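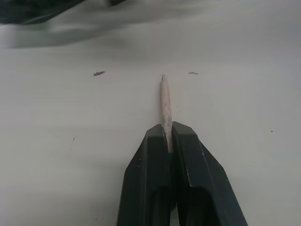
Gromia tabletop set, README

Maintained by the student robotics club. Questions, complaints and apologies for breaking the loader go to Hamidreza Hashemi.

What you get
2,717 teleoperated episodes of two arms picking up small things and putting them down again, sometimes where they were asked to. Tasks are cubes, sticks and a handover between arms. Each episode has one overhead-ish head view, a wrist view per arm, joint positions and a one-line task label.

How it was recorded
Members took turns driving in the evenings during the September sprint. Nobody was allowed more than 2 hours at the controls, a rule adopted after we looked at what the third hour produced. The recording script is Sternine. It has one button and we still found ways to press it wrong.
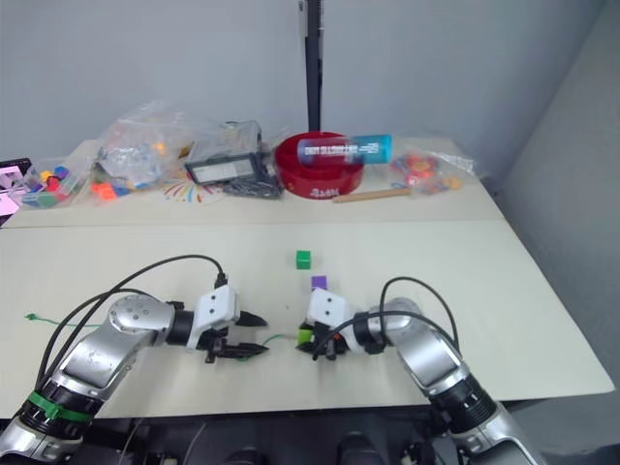

Cube episodes come first in the folder order, then sticks, then handovers. If you are training something for the first time, start with the cubes. The first 1,000 episodes were checked by hand, frame by frame, by people who have since asked for easier jobs. The rest were checked by Vindinano, our filter, which throws out episodes where the joints stop moving. It does not know what a dropped stick is.

Known problems
Labels say "stick" for anything long and thin. We argued over this and the label won.
The background changes between sessions. Tidying the back table was on the list.
Episode 700 is labeled "handover" and contains a very long pause. Skip it.
Gripper values from before the Sitthichai update run backwards, so 0 is open. The loader flips them for you unless you pass raw=True, in which case good luck.

Splits
Train and test are split by session. Please leave them that way. A random split gives lovely scores and we have already enjoyed them once.

License
Free for classes and clubs. Tell us if you fix the labels.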